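Setting the Table for Small Goods

The printed room has become a standard tool of the small product studio. A sheet showing a bright interior, with chairs, shelves and a few plants, can give a modest item a setting that would otherwise take a full day to build. Proltell, which supplies backdrops to independent sellers, now lists 100 designs, and interiors account for most of its orders.

Marin Karagiannis, who oversees tabletop work at the company, advises customers to settle the surface before choosing the print. Marble patterns remain the most requested, and they sit well beside pale floors and honey-colored wood. Colored panels are brought in afterward, usually one at a time.

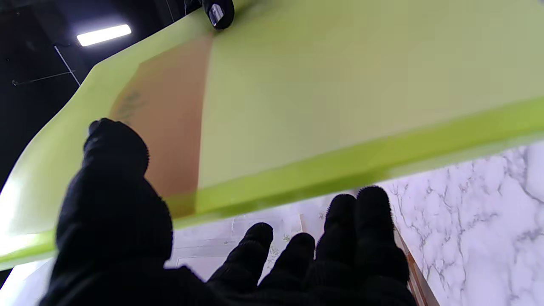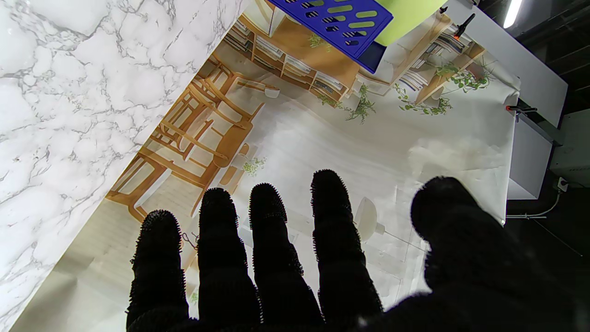
Storage deserves the same attention as selection. Sheets should be rolled with the printed side out and kept upright in a dry cupboard. A sheet that has been folded will hold its creases, and these show most clearly under light from the side. Proltell recommends laying a creased print flat under boards for 2 days before it is used again.

Scale is the more common difficulty. A printed chair must agree with the object placed before it, and a cup that stands taller than a bookshelf will trouble even a casual buyer. The company's spring catalog, due in March, will group its interiors by the size of goods they suit.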